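2/4/24

Sunday again and the living room has more laundry in it than people. I had big plans for a lazy morning with toast and the paper, and then I went to sit down and there was nowhere to sit! Everything that came out of the dryer on Friday has been living on the sofa, and I've been perching on the arm like a parrot with my coffee.

So I put the radio on and got going. Towels first, because towels are easy and make me feel like I'm winning. Then sheets (the fitted one got rolled into a ball and shoved in the closet, same as ever). Then all the socks, and I am now the owner of one more single sock than I was last week. By the time I stopped for a second coffee I was down to the red stuff on the chaise end.

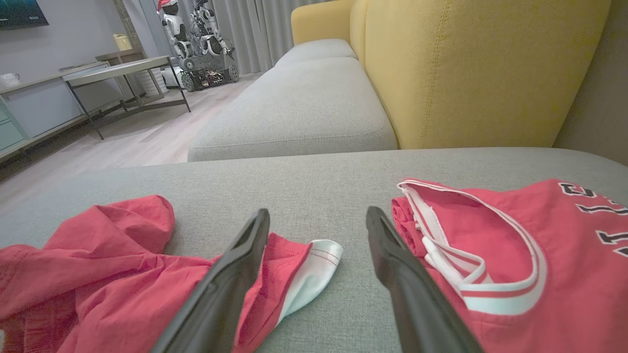
The red stuff always gets washed on its own, ever since the June disaster when everything I owned went pink. I was still wearing pink undershirts at Christmas. These days it's cold water and the cheap Bolger powder, and so far the white binding on the basketball jersey has stayed white — touch wood. I don't dare iron anywhere near the lettering. I did that once with an old Clivdale shirt and the letters came off on the iron and stank up the whole apartment. So it gets folded and that's that.

I keep thinking I should hang the jerseys up instead. There was a rack in the Dredis flyer for $36, which seemed fine until I measured the bedroom wall and realized the closet door wouldn't open. Back to the drawer, then.

The yellow cushions could do with a wash too. I still love that mustard, even if my sister called it "brave" when I first got the sofa. With the gray it cheers the whole room up, especially in February when it's dark by the time I've thought about dinner. I wonder if the covers even come off? There must be a zipper somewhere. I'll look next weekend — or the one after.

Soup for supper, the last of the Sakine noodles in it. Need to buy more, also dish soap and stamps. And call the dentist tomorrow before work.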